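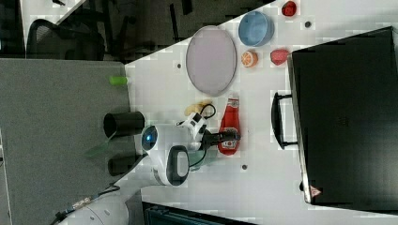
Shared kitchen, second floor: what's changing in March

Quick one from me, proper minutes to follow when I get a minute.

Fridge first. New shelf labels go on Friday at 4. Anything without a name and a date by then goes in the trash, containers too. Yes, even the nice glass ones. Heledd lost a good one last time and was very gracious about it, I would not be.

Dishwasher. Fixed! Part came in, bill was $113, paid out of the kitchen fund. Please scrape plates before loading. Rice is the main problem. Also oatmeal. Run it when its full, and if you find it clean, empty it, even if none of it is yours.

Coffee. We're switching to the Pasamano beans for a month to see how people get on. Darker than the old stuff. Decaf stays the same. Mared has the spare key to the supply closet if you run out before 9, after that ask at the front desk.

Mugs. Down to six. We started the year with a full cupboard so please check your desks, your cars, wherever. No questions asked.

Soup lunch is back, last one went well enough that Tamsin wants to do it monthly. Sign-up sheet is by the sink. Need two people to cook, one to bring bread, and somebody with a big ladle. Put allergies on the sheet this time, not in a seperate email to me. Gwawr is doing a lentil one with no dairy.

Microwave on the left still trips the breaker if the kettle is on. Use the right one until the electrician comes. No date yet, will post when I have it.

Kitchen fund stands at $2000 after the repair. Some of that is set aside for a new toaster, ideas welcome, nothing with a screen.

Anything else, grab me or leave a note in the tray.

Hefin Rosser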